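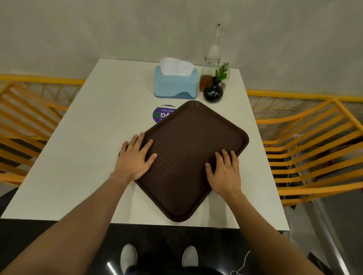

自分で下げるトレーなんて、店が人手を減らしたいだけの話でしょう、とエシ・ランプティに言われた。お金を払って食べて、そのうえ片づけまでやらされて、どうしてあなたはそんなにうれしそうなの、と。

トレーは最後まで自分で持ちたい

文・Thu Khổng
6月7日
読了時間 7分

いや、うれしそうな顔はしていたと思います。だって好きなんですよ、食堂のトレー。あの茶色くて四角くて角の丸い、どこにでもあるやつ。エシとはお昼を食べるたびにこの話になって、毎回どっちも譲らないまま食べ終わって、それで私はうきうきと返却口へ行き、エシは渋い顔でついてくる。もう何年もこれをやっています。

で、そろそろ一度ちゃんと書いておこうと思ったわけです。口げんかだとエシのほうが強いので。文章なら途中でさえぎられないし(コメント欄に書きに来る気はしますけど)。

最初に私の立場を言ってしまいますね。食べ終わったトレーは、食べた人が下げるのがいい。ただし、店の側にはそれを気持ちよくできるようにする責任がある。この「ただし」から後ろが今日は長いです。前半だけ読んで怒らないでください。

まずトレーの話をさせてほしい

みなさん、トレーを持つとき、どこを持っていますか。

私は長いほうの縁の、真ん中よりちょっと手前です。親指を縁の内側にかけて、残りの指を外から回す。お椀に汁が入っているときはもう少し奥を持ちます。これが逆の人もいて、親指を下に入れて、ほかの指を上からかぶせる持ち方。あれは持つというより、つまむに近い。テーブルの上で向きを直すときなんかは私もそうします。歩くときにやるとこわい。

こういうことを話し出すと止まらないので友だちには嫌がられます。でも、道具として見たときに、トレーくらいえらいものはなかなかないと思うんです。皿も箸も湯のみも、ぜんぶいっぺんに運べる。運んだらそのまま自分の場所になる。食べ終わったらまたぜんぶいっぺんに運べる。しかも縁がちょっと立っているから、こぼしても外に出ない。あの縁、もっとほめられていいですよ。指の高さくらいもない、ほんのちょっとの立ち上がりなのに、それがあるのとないのとでは大違いで、縁のない板の上に味噌汁をのせて歩くことを想像してみてください。私は想像しただけで肩に力が入ります。

それから、網目みたいな細かい模様が表面についているトレーがあるでしょう。私はあれがかなり好きです。手のひらをぺたっと置くと、つるつるの机とは違う感じがする。子どものころ、料理が来るまでずっとトレーをなでていて、母に手を膝に置きなさいと叱られました。いまだになでます。大人なので叱られません。

家でも使いたくなって、1月に自分用のを一枚買いました。2,274円。高いのか安いのか、比べたことがないのでわかりません。Cletaという台所用品の店で、棚の下のほうに一枚だけ寝かせてあって、しゃがんで引っぱり出したら思ったより重くて、その重さで決めました。軽すぎるトレーは信用していないんです。お椀を片側に寄せただけで反対側がふわっと浮くやつ、あるじゃないですか。あれを一度やると、食事のあいだじゅう気が散ります。

家で一人でトレーを使うなんて給食みたいだね、と言われることもあります。給食でいいんです。台所から机まで一往復で済むし、食べ終わったときに「はい、ここまで」という区切りが目に見える。前は食べたあとの皿を机に置いたまま本を読みはじめて、そのまま夜になっていました。トレーにのっていると、なぜか持ち上げたくなる。持ち上げたら、もう流しに行くしかない。

下げるのは客の仕事か

さて、エシの言い分です。

彼女の主張はこうです。食事代には片づけの手間も入っている。入っていないなら、入れて値段をつければいい。それを「セルフサービスです」のひと言で客に回すのは、手間賃を黙って取り上げているのと同じだ、と。先週も、私たちが食べたランチは二人で2,000円を超えたんですよ。私のぶんが1,259円で、エシはデザートをつけたのでもう少し上。それで自分で運んで自分で下げるの? と、彼女は空のトレーを前にして腕を組んでいました。

これ、半分はもっともだと思っています。値段だけは席まで運んでくれる店と同じで、やることだけ客がやる、という店は確かにある。そういう店で返却口が遠かったり、積み上がったトレーの山に自分のを無理やり足さないといけなかったりすると、私だってむっとします。

でもね、エシ。下げるときのあの数歩が、私には要るんです。

会社の昼休みって、食べ終わった瞬間に終わるわけじゃないでしょう。私が前に勤めていたDrilixという会社には社員食堂があって、お昼の後半になると、みんな席で電話を見はじめるんです。皿は空っぽ、お茶も空っぽ、でも立たない。あの時間、休んでいるようでぜんぜん休めていなかったなと今になって思います。で、誰かひとりがトレーを持って立つと、つられて次々立つ。返却口までの列でちょっとしゃべる。仕事の話でも家の話でもない、さっきのあの煮物しょっぱくなかった? くらいの話。私はあの列がお昼でいちばん好きでした。

席で店の人に下げてもらう食事には、あの列がありません。もちろん、下げてもらう食事にはそれの良さがあります。誕生日に自分で皿を運びたいかと言われたら、運びたくない。そこは認めます。私が言っているのは、毎日のお昼の話です。普段着の食事の話。

もうひとつ。次に座る人のことがあります。

食堂の机は、順番に借りている場所だと私は思っていて、借りたものは自分の手で返したい。これは道徳の話というより気分の話に近いです。図書館の本を返却台に置くときの、あのすっとする感じ。返すところまでやると、借りたことがちゃんと終わる。下げてもらうと、なんだか終わりきらないまま店を出るような気がしてしまう。エシに言わせると、それはあなたが心配性なだけ、だそうです。そうかもしれません。

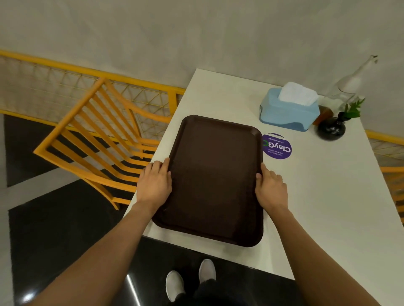

貼り紙の口調について

ここから「ただし」の部分に入ります。

セルフ式の店には、だいたい何か書いてあります。「食器は返却口へ」「次の方のために」「テーブルは拭いてお帰りください」。最近は机に丸いシールで英語がちょっと、というのもよく見るようになりました。紫の地に「Clean as you go」とか。やりながら片づけよう、くらいの意味ですよね。厨房や工作室で使う言い方だと思っていたので、食卓で会うと少し不思議な気持ちになります。

私はこの英語の一行、嫌いじゃないんです。短いし、怒っていないから。

貼り紙には怒っているものと怒っていないものがあって、文面が丁寧かどうかとはあまり関係がありません。「お客様各位、食器類は必ず所定の位置へご返却くださいますようお願い申し上げます」なんて、言葉はこの上なく丁寧なのに、ものすごく怒っている。赤い太字で「必ず」に下線が引いてあったら、もう、過去に何かあったんだなとしか思えない。こっちは今から食べるところなんですよ。から揚げを前にして、どうして知らない人のしでかしたことで叱られないといけないのか。

怒っている貼り紙は、たぶん効きます。効くけれど、ご飯がまずくなる。食べる場所に貼るものとして、それはだめでしょう。

それから向きの問題。机に貼る案内って、どっち向きに貼るのが正解なんでしょうね。こちら側に座る人が読めるように貼ると、向かいの人には逆さまになる。これは貼る人も困ると思います。私が店の人だったら悩みに悩んで横向きに貼って、両方に首をかしげさせてしまいそうです。でも、逆さまのシールというのは、それはそれで味がありまして。食べているあいだ、なんとなく解読しようとしてしまう。上下を頭の中でひっくり返して、ああ、goか、なるほどね、と。貼り紙としては失敗でも、ひとりで食べているときの相手としてはなかなかいい。

というわけで、私の提案その一は、案内は短く、怒らず、です。できれば食べる前には目に入らず、立つときに目に入るところにあるといい。難しい注文なのはわかっています。

机の上に残すもの

トレーを下げたあとの机を、みなさんは見ますか。私は見ます。かならず振り返る。忘れ物の確認のふりをしていますが、半分は単に見たいからです。

自分のトレーがなくなった机って、急に広いんですよ。さっきまで真ん中にどんと茶色い四角があって、そこが世界の全部みたいになっていたのに、持ち上げたとたんに白いところがぱっと出てくる。そして、ずっとそこにいたのに目に入っていなかったものたちが見えてくる。ティッシュの箱とか、調味料の小さい瓶とか、花瓶とか。

この「机に残るもの」に、店の考えがいちばん出ると私は思っています。

まずティッシュ。私は断然、箱で置いてほしい派です。薄い紙ナプキンがぎっしり詰まった金属の入れ物、あれは一枚取ろうとすると五枚出てくる。五枚出てきた紙ナプキンを戻す人はいません。箱のティッシュなら、ふわっと一枚。しかも箱は家の感じがするでしょう。水色の波模様の箱なんかが白い机にのっていると、ちょっと親戚の家みたいで、それだけで肩の力が抜けます。おしゃれな店ほどティッシュを隠したがるけれど、カレーうどんを出しておいてティッシュを隠すのはどういうつもりなのか、私は一度聞いてみたい。

次に瓶。調味料は小さいほうがいい。大きな容器でどんと置いてあると、いつ詰めたものなのか考えてしまいます。小さいと、ああ減ったら足しているんだな、と勝手に安心する(勝手な話ですが)。

そして花瓶です。これについてはエシと完全に意見が合います。数少ない一致点。花でなくていいんです、葉っぱでいい。黒くて丸い小さい花瓶に、緑の葉がひと枝。場所は取らないし、香りも邪魔しない。向かいに誰もいない席でも、目のやり場ができる。

ところが、この「残るもの」が多すぎると、今度はトレーが置けなくなるんですよね。

Rorneoという喫茶店がまさにそれで、机が小さいうえに砂糖つぼ、立てたメニュー、番号札、季節の飾り、おすすめの札、と並んでいて、トレーを持ったまま途方に暮れることになります。両手はふさがっている。机の上は埋まっている。トレーの角でじりじりと砂糖つぼを押していって、向こう側から落ちないかひやひやする。あそこのチーズトーストは大好きなのに、席に着くまでがつらくて足が遠のきました。もったいない。

だから提案その二は、机の上のものは片側に寄せておく、です。真ん中に置かない。壁に付けた机なら壁ぎわ、それも角のほうに集めておいてくれたら、両手がふさがっていても、すっとトレーを滑り込ませられる。これだけで、運ぶ人の気持ちはだいぶ違います。
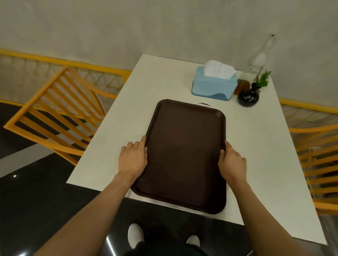 白いテーブルに茶色のトレー。ティッシュの箱や瓶は奥の角のほうに。

縦に置くか、横に置くか

ところで、トレーの向きの話をまだしていませんでした。

ふつうは横長に置きますよね。ご飯が左、汁が右、おかずが奥。定食はそのようにできています。けれど私は、ときどき縦に置きます。短いほうを自分に向けて、机の奥へ長く伸ばす。細長い机に二人で並んで座るときは、これがいい。肘がぶつからないし、隣の人との間に荷物を置くすきまもできる。奥の皿に手を伸ばすのがちょっと遠いので、奥には水とかデザートとか、後回しにできるものを置きます。

これをやるとエシは、お膳を縦に置く人を初めて見た、と毎回言います。毎回初めてのはずはないんですけど。

斜めに置く人もいますね。角がこっちを向いていて、ひし形みたいになっている。急いで置いたのか、机の形に合わせたのか、理由は人それぞれでしょうが、私は斜めのトレーを見ると、つい手が出そうになります。自分のならすぐ直します。人のは直しません。直さないけれど、ずっと気になって相手の話が頭に入らない。いつだったか、真剣な相談を受けている最中に相手のトレーが斜めで、私は「うん、うん」と言いながら目で角をまっすぐにしようとしていました。ひどい友だちです。ごめんね。

向きなんてどうでもいいといえばどうでもいい。でも、この小さい自由が私は好きなんですよ。運ばれてきた料理だと、置かれた向きのまま食べるでしょう。なんとなく動かしにくい。自分で運んだトレーは、着地する場所も向きも自分で決められる。ちょっと手前すぎたな、と思えば押せばいい。左に寄っているな、と思えばずらせばいい。食べる前に両手を縁にかけて、よいしょ、と位置を決めるあの一秒。あれをやってから「いただきます」と言うと、ちゃんと始まった感じがします。

セルフサービスという言葉には、店がやらないぶんを客がやる、という引き算の響きがありますけれど、向きを決めるのは客にしかできないことです。そこは取り上げられたくない。

チカタのこと

いい返却口のある店をひとつ書いておきます。Tsikataという食堂です。チカタ、と私は呼んでいますが、正しい読み方を確かめたことはありません。

ここの返却口は、出口の手前にあります。席から出口に向かって歩いていくと、勝手に通りかかる位置。当たり前のようでいて、これができていない店がどれだけ多いか。返却口が厨房の奥のほうにあって、入ってくるお客さんとすれ違いながら汁の残ったトレーを運ばないといけない店、ありますよね。こっちは空の皿、向こうは熱々のラーメン。どっちもよけられない。

チカタの返却台は腰くらいの高さで、トレーを持ったまま、肘の角度を変えずにすとんと置けます。ゴミ箱の口はその横。お皿を種類別に分けろとか、残り物はここで箸はあっちで、とか、そういうのはありません。置いたら中から手が出てきて、すーっと引いていく。「ごちそうさまでした」と言うと「はーい」と返ってくる。顔は見えません。声だけです。

私はあの「はーい」が聞きたくてチカタに通っているところがあります。

エシもここだけは文句を言わないんですよ。理由を聞いたら、楽だから、だそうで。ほらね! と私は言いました。つまりあなたが嫌なのは下げることじゃなくて、下げにくいことなんでしょう、と。エシは少し考えて、楽だけどお金のことは別、と言いました。手ごわい。

ただ、彼女にこう言われて、それは本当にそうだなと思ったことがあります。下げられない人はどうするの、と。片手に小さい子を抱いている人。杖をついている人。手首を痛めている人。両手がふさがることが前提の道具なのだから、両手が使えない人には最初から冷たい道具でしょう、と。

これには言い返せませんでした。

私は元気な両手でトレーを持って、元気な足で返却口まで歩いて、それを楽しい楽しいと言っているわけです。そうでない日がいつか来る。手首なら、私も去年の冬に痛めました。そのときはどうしたかというと、情けないことに、トレーの片側をお腹にあてて、いいほうの手だけで反対側を支えて、そろそろとカニのように歩いたんです。誰かに頼めばよかったのに、「セルフ」と書いてあると頼みにくい。頼んだら、決まりを破っている気がしてしまって。

だから提案その三は、これはもう店へのお願いですが、「そのままでも大丈夫です」をどこかに書いておいてほしい。下げてくれたらうれしい、難しければ置いていって大丈夫。これが両方書いてある店なら、私は喜んで下げるし、下げられない日は安心して置いていけます。そんなことを書いたらみんな置いていくよ、と言う人もいるでしょう。そうかなあ。私は、案外みんな下げると思うんです。怒られて下げるより、いいよと言われたときのほうが、手が動きませんか。

手伝う側にもなりたいですしね。隣の席の人が子どもを抱いて困っていたら、一緒に下げましょうか、と言えばいい。トレーは重ねられるんですから。言いたいのに言えなくて、もじもじして終わる日のほうが多いのが我ながら情けないです。

古いトレーの傷

最後に、どうしても書きたかったことを。

食堂のトレーには傷があります。うすい擦り傷や、何かの拍子についた白っぽい点々。茶色いから目立つんですよね。新しいのに取り替えればいいのに、という声もあるでしょうが、私はあれくらいの傷なら好きです。欠けて手が切れるようなのは困りますよ、もちろん。でも、うすい傷なら。

積んであるトレーの上から一枚取るとき、どれが来るかは選べません。昨日は傷の少ないのだったのに、今日は斜めに長いのが一本入ったのが来た。そういう小さい当たり外れみたいなものが毎日あって、外れでも別に困らない。誰が使ったかわからないものを、今日は私が使って、洗われて、明日は誰かが使う。家の食器ではこうはいきません。家の私のトレーは1月からずっと私しか使っていないので、傷もぜんぶ私の傷です。ひとつは鍋を置いたとき、ひとつは爪切りを落としたとき。爪切りを食事のトレーの上で使うなと母に知られたら言われるので、ここは読み飛ばしてください。

エシはこの原稿を読んで、「値段の話に答えていない」と言いました。はい、答えていません。次にチカタへ行ったときに話します。デザートは私が払うつもりです。

コメント

みそ汁多め
怒っている貼り紙、わかります。職場の給湯室が全部それです。丁寧語であんなに怒れるものかと毎朝感心しています。

夜勤明け
飲食で働いていますが、下げてもらえるのは本当に助かります。ただ、気をつかって皿を高く積んでくださる方がいて、あれは倒れるので、そのままで大丈夫です。トレーごと置いてもらうのがいちばんうれしいです。

ななめ置き
ななめに置く側の人間です。ひじを机につけて食べる癖があって、まっすぐだと角が腕に当たるんですよ。直したい目で見られていたのかと思うと、これから緊張します。

Esi Lamptey
お膳を縦に置く人を初めて見ました。あと値段の話がまだです。

たまご
左手が不自由な者です。「そのままでも大丈夫です」と書いてある店、近所に一軒だけあります。そこにばかり行っています。増えてほしいです。

Thu Khổng
みなさん、ありがとうございます。ななめ置きさん、ごめんなさい、ひじのことは考えたことがありませんでした。今度やってみます。たまごさん、そのお店でいちばんおいしいものを教えてください。エシは木曜に電話します。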